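Rerkurby – module de mise en rayon assistée
Fiche de données et notice d'accompagnement
Mise à jour : 26 nov. 2019

Objet du document

La présente fiche accompagne le jeu d'enregistrements livré avec le module Rerkurby, proposé par la société Pridance aux exploitants de petits points de vente et de comptoirs de restauration. Elle s'adresse aux intégrateurs ainsi qu'aux services techniques chargés d'évaluer le module avant commande. Elle ne se substitue ni au manuel d'installation ni aux conditions générales de service.

Contenu de la livraison

Le jeu comprend 1 427 séquences, réparties en 67 sessions. Chaque séquence est fournie avec les positions articulaires du bras, l'état d'ouverture de la pince et le flux vidéo de la caméra de poignet. Les consignes associées sont rédigées en français et en anglais. Les fichiers sont classés par session, puis par tâche ; le répertoire « index » contient la table de correspondance.

Tâches couvertes

Le module est destiné à la saisie et à la dépose d'articles conditionnés de petit format : barres chocolatées, boîtes de biscuits, petits pots à couvercle rond, paquets sous emballage métallisé. Les supports retenus sont le présentoir transparent à gradins, le panier tressé et le plateau à bord relevé.

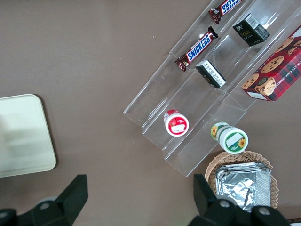 Les consignes sont réparties en sept familles, dont le transfert d'un support à l'autre, le réalignement dans un couloir et le retrait d'un article désigné par son nom. Une consigne ne porte que sur un seul article. Les tâches enchaînées sont obtenues par concaténation et signalées comme telles dans l'index.

Limites connues

Les surfaces transparentes et les emballages réfléchissants dégradent l'estimation de profondeur. Pridance recommande de procéder à un étalonnage sur site, sous l'éclairage habituel du point de vente, avant toute mise en service. Les articles souples non emballés, les bouteilles et les produits surgelés ne sont pas couverts. Les marques lisibles sur les emballages appartiennent à leurs titulaires respectifs ; leur présence n'implique aucun partenariat.

Formules

Ruggiero : module, jeu d'enregistrements et assistance à distance.
Skindon : prestations de la formule Ruggiero, complétées par l'étalonnage sur site et 4 visites de contrôle par an.

Conditions d'utilisation

Le jeu est concédé pour l'évaluation et l'adaptation du module par le client. Toute redistribution, totale ou partielle, est soumise à l'accord écrit de Pridance. La prochaine révision est prévue en février.

Contact

Serpil Başaran, responsable de la documentation technique, Pridance. Prière de rappeler le numéro de session dans toute demande relative à une séquence.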